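Can It Do the Shopping Yet?

At Pinley, a test hall fitted out as a small grocery, the task sheet for the two-armed walking robot fits on half a page. Take one item from a bin. Carry it clear of the rim. Lower it into a basket held in the other hand. Repeat until the list is done.

Mei-kuen Sin, who runs the manipulation trials, allots 15 items to a list. A clerk would finish one in 2 minutes. She won't quote a time for the machine until the spring series closes in late April.

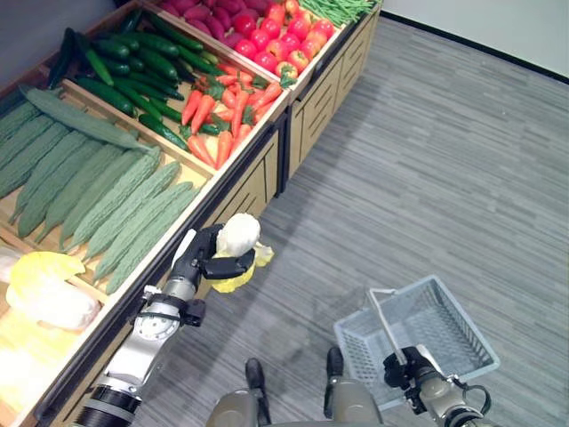

Cauliflower in the left gripper, basket in the right. The produce is artificial.

Produce is harder than boxed goods. A carton has flat faces and a known width. A cauliflower has a rounded head over loose leaves, and the fingers have to close low, on the leafy base. Bitter gourds lie side by side with little space to get a finger between them. Cucumbers slide when a neighbor is pulled.

The basket adds its own problem. It hangs from a thin handle and can swing, so its opening is never quite where the planner last placed it. Wing-sze Cheung, the controls engineer, treats it as a second moving target and updates its position before each release.

Artificial vegetables hold their shape over repeated trials but say little about bruising. Tests with fresh stock are planned at Ziratholm, a working store, where Cheung expects the grip force limits to be reset from scratch.

For now the robot works one bin at a time, with an engineer at the stop switch. Restocking, a separate task, has not been scheduled.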